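Call for Makers: Open Tables at the Stilulia Winter Arts Weekend

Come and make something with us! Stilulia is looking for people who paint, stitch, fold, carve, print, knit, bind books or do something we have never heard of, to sit at our open tables this February and let visitors watch (and join in, if you're the joining-in kind). You don't need a degree, a website or a single sale to your name. Some of our favorite table hosts in past years had never shown their work outside their own kitchen, and we'd love to meet more people like them.

If you haven't been to one of our weekends before, picture a big old packing hall with good heating, long tables, a soup counter at one end and a small stage at the other. People wander in with their kids or their neighbors, stop where something catches their eye, and quite often stay at one table for most of the afternoon. Last year a lady came in to get out of the rain and left four hours later with a linocut of her own dog, still talking about it on the way to the bus!

What we're asking for

We have 13 open tables to fill. Each host takes one table for both days, from 10 a.m. to 5 p.m., with a proper lunch break (we send someone to mind your things, so please do go and eat). You bring your own work in progress and your usual tools. If you'd like visitors to try your craft, we can put up to $70 toward paper, yarn, clay or whatever it is they'll be getting through. Keep the receipts, even the crumpled ones.

Every host also receives a fee of $300, paid within the month. We know that isn't a fortune, and we wish it were more, but we feel strongly that artists should be paid for their time and we'd sooner run a smaller weekend than ask anyone to work for nothing.

You may sell finished pieces from your table and we take no cut at all.

Who can apply

Anyone 18 or older. Pairs are welcome and share one table and one fee. Teens can take part alongside a parent or another grown-up who applies for them. You don't have to live nearby, though we can't cover hotels. We do keep a list of friendly locals with spare rooms, so ask us.

Loud tools are tricky in that hall, and open flames are out, I'm afraid. If your craft involves either one, write to us anyway and we'll think about the courtyard.

How to apply

Send us a letter or an email telling us what you make and how you came to it. One page is plenty, but we have happily read longer! Add up to 5 photos of your work. Phone photos are fine. Please also tell us how much table you need, whether you need an outlet, and anything that would make the two days easier for you, such as a chair with arms, a quieter corner or a spot close to the restrooms.

Iason Vrettos reads every application himself, usually with Chrysoula Tsolakis, who looks after the hall plan and will be the one calling you about outlets. They try for a good mix across the tables, so a "no" this time may only mean we already had three quilters. Please do try again.

A few things people ask us

Can I leave my work overnight? Yes, the hall is locked and you'll get a numbered shelf in the back room.

Is there parking? Unloading is at the side door on the Ruggiero Bakery side. After that, please move your car to the lot behind the library.

Can I bring my toddler? Of course. The Flirnix Puppet Players run a children's corner both mornings.

Write to Iason at the Stilulia office, or drop your letter in the green box by the front door. We can't wait to see what you've been making! 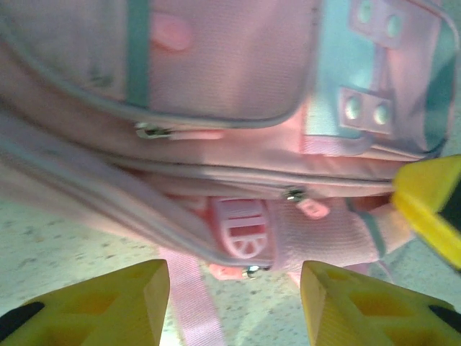

Pink backpack with gray-blue piping and a teal strip on the front pocket.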